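Plilell Clothing Room
Progress report to the Fabbri Fund
Period covered: May to December
Submitted 16 December 2019

Summary

The Fabbri Fund agreed to support the Clothing Room in Plilell for one year, to set up a proper sorting and folding room and to get school clothing out to families in Plilell and Greramik. We are a little past the halfway point. The room is open and in use. Since May we have taken in over 2000 garments, and 421 of those have gone out as school clothing. The rest are adult clothes, items waiting to be sorted, items sent on for rags, and stock on the shelves.

Two parts of the plan are behind. The mending corner is not set up yet, and the size labels took much longer than we expected. Both are covered below. We are not asking for more money in this report, but we are asking to move some of it from one line to another.

The room

In the application we said the room would be ready by the start of the school year. It was, but only just. The landlord had the walls painted white before we moved in, which saved us a job. The floor was cleaned but not replaced. It is uneven near the door and we have put the heaviest shelf somewhere else for that reason.

We spent less on furniture than planned. The shelving is the Vonda system named in the budget, in the deeper version. Folded sweaters hang over the edge of the standard depth and end up on the floor by the afternoon. The deeper shelves cost more per unit and we bought fewer of them. The tables were given to us by a church hall that was closing. The tops are rough and caught on knitwear, so we cover them with cloth. Green was what the fabric shop had enough of, and it has worked well. Dark clothes and white clothes both show up against it, and so do loose threads and lint.

Heating is included in the rent. Cooling is not, and the room was very warm through the summer. The window opens only part of the way. We use fans. If the Fund is willing to consider a second year, we would like to talk about the window.

Sorting

Donations come in bags and boxes, and the condition varies a great deal. The first sort is by condition only. Anything torn beyond mending, stained through, or missing too many parts goes into the rag bin at this point. What is left goes to the second sort, which is by type: school wear, other children's clothes, and adult clothes. Sizes are dealt with last.

We tried doing all of this in one pass at the start. It was slow, and things were put down in the wrong pile and had to be found again. Splitting it in two has helped. The first sort can be done standing at the bins. The second needs a table with some space on it.

Pockets are checked at the second sort. We have found bus passes, house keys, a retainer in its case and a large number of tissues. Keys and passes are kept in a tin in the desk drawer, and most of the passes have gone back to the bus company. The keys are still in the tin.

Folding

Folding turned out to need more thought than we gave it in the application, where it was one line. Clothes that are folded to different widths do not stack, and a stack that leans gets pulled apart by the first family looking for a size. We settled on one fold for shirts and sweaters and a different one for pants. The garment is laid face down, smoothed from the collar to the hem, the sleeves are brought in, and then the sides, and it is folded up from the bottom in thirds. The collar stays on the outside so that the size can be read without opening it.

Navy is the hard color. A large part of the school wear in both towns is navy, and when it comes out of a bag in a heap it is difficult to see which end is which. Polo shirts are easier when the collar has a trim, like the one on the near corner of the table with the red, white and blue stripes. Plain dark items need to be stretched out across the cloth and the sleeves found before anything else is done. We now work one garment at a time and keep the others to the side. It makes for a slower start but fewer things are refolded. 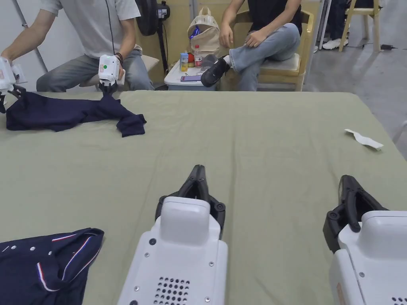

Labels and sizes

We had planned to rely on the size printed in the collar. In practice many of these are washed out or have been cut off, and children's sizes differ a lot between makers. A shirt marked for an eight-year-old from one store is the same width as one marked for a ten-year-old from another.

In September we stopped using the printed size and began measuring. Each garment is measured across the chest or waist and given a paper tag with a size band on it. There are 4 bands for school wear. Some parents have asked for finer bands and we looked at this, but the shelves would not hold the extra stacks and we think the bands are close enough. A child can try things on in the back of the room behind the curtain.

Tagging the stock that was already on the shelves took most of October. During that time we accepted donations but did not put much new stock out. The number of garments going out dropped for those weeks and came back in November. Without this gap the total for the period would have been higher.

The paper tags are pinned on. We asked for quotes for a tagging gun and plastic loops and would like to switch to those next year. The pins are safe enough if people take care, but we would rather not have them in children's clothes.

School wear given out

So far 55 families have received school clothing through the room. Most came in August and again in the first weeks of term. A smaller number came in November for sweaters and coats. Families can come back as often as they need to, and several have.

Demand was highest for polo shirts and plain dark sweaters. We ran out of the smallest band of polo shirts in the second week of the school year and could not fill the gap until the end of the month. Pants in the largest band were also short. We had more skirts than we could use and passed some of them to the school in Greramik, which keeps a small cupboard of spares in its office.

We do not ask families for proof of income. The application said we would review this after six months. We have done so, and we see no reason to change it. There has been no sign of people taking clothes they do not need. A bigger concern is families who do not come in. The school offices in both towns have offered to send a note home in January.

Getting to Greramik

The application included a monthly delivery to Greramik by van. The first two went as planned. After that the van was off the road and we used private cars, with mileage paid at the rate in the budget. Cars hold less, so we went more often and took only what had been asked for in advance. This worked better than the van had. Less stock came back at the end of the day, and it did not have to be folded a second time.

We would like to continue this way and drop the van from the budget for the rest of the year.

Mending

The mending corner has not been started. The sewing machine we were promised needed a repair that would have cost more than the machine was worth, and we did not take it. In the meantime, items that need only a button or a short seam are kept in two boxes under the end table. The boxes are full. We have stopped adding to them, and these items now go out as adult casual wear if they can be worn as they are, or into the rag bin.

Buttons are cut off anything that goes for rags and kept in jars. We have plenty of small white shirt buttons and almost no large coat buttons.

This is the part of the project we are least satisfied with. A used sewing machine in good condition, with a service, is within what we could cover from the van money.

Money

Spending is under budget overall. Rent and heating are as planned. Shelving came in slightly over on price and under in total, as explained above. Tables cost nothing. Cloth, tags, pins, bins and cleaning supplies are over budget, mostly from the second order of tags in October. The van line is mostly unspent. A full statement with receipts is attached separately in the form the Fund asked for.

We request approval to move the unspent part of the van line as follows: first to a sewing machine and basic mending supplies, then to mileage, and whatever is left to tags and loops.

Problems and changes

Storage for incoming bags is too small. After a long weekend the bags reach the door, and the fire exit has to be kept clear. We have asked donors to call first when they have more than a few bags, and the notice on the door now says so. Some people still leave bags outside overnight – if it rains, most of the contents are lost.

Washing was not in the plan. We ask for clean clothes and mostly get them. Items that smell of smoke or damp are washed at the laundromat and paid for from the supplies line. The amounts are small so far, but they should have a line of their own in any future budget.

Lighting at the back of the room is poor in winter. Navy and black are hard to tell apart there after mid-afternoon, and several black sweaters were put out with the navy ones. We now sort dark clothes in the morning when we can.

Plans for the next period

January: notes home from the schools, and a count of all stock by band.

February: mending corner open, if the change to the budget is approved. The two boxes under the table will be done first.

March: switch from pins to loops for new stock. Stock already tagged will be left as it is.

April: collection drive at both schools for outgrown summer wear, with the small polo shirts asked for by name.

The final report will follow in May, with a full year of figures. We would be glad to have someone from the Fund visit before then. Mornings are best, as the tables are in use and there is more to see.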